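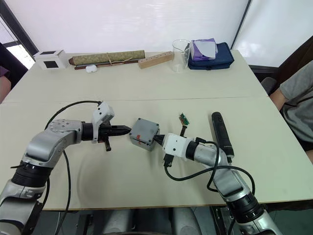 What is the Ostlow loan collection for? It gives science and craft teachers a set of small objects they can borrow for a class and return the same week.

Home Projects Reports Contact
2 min read

Progress report to the Fustel fund, March
Prepared by Widad Abou Jaoude

Work since the last report went mostly into sorting and labeling. The collection came to us from the old Arport store with a paper list of 1,203 entries, many of them duplicates or items that were never sent over. We are checking the list against what we hold, one table of objects at a time. The long cream table, two tops pushed together, is the sorting surface.

The current batch is a mixed one. It includes the small gray box with screws at the corners, the upright green circuit board, the clear glass beaker, the light wood block with the row of holes, the white box with black squares on its faces, and the rolled piece in greenish patterned fabric tied with a beige string. The Arport list gives the roll only as "textile, misc." We have not settled whether it belongs with craft or with display, and it keeps a temporary label until we do.

The drilled block goes to the measuring set. The beaker goes to glassware, which still needs divided trays before anything in it can be lent out. Yeom has quoted for the trays and we expect to order them before the end of the spring term.

Spending to date is within the 2,000 granted for shelving and labels. Shelving is paid in full. The label stock ran short and we bought a second box – the first type did not hold on fabric.

Two schools have asked to borrow from the collection early. We said no to both for now, as the loan form is unfinished and the electronics have not been safety checked.

Next steps:
– finish the electronics group and book the safety check
– order trays for the glassware
– send Fustel the corrected list
– open loans to the first 5 schools

The corrected list will be later than planned. I would like to agree on a new date with the fund before the next report.

Last updated: March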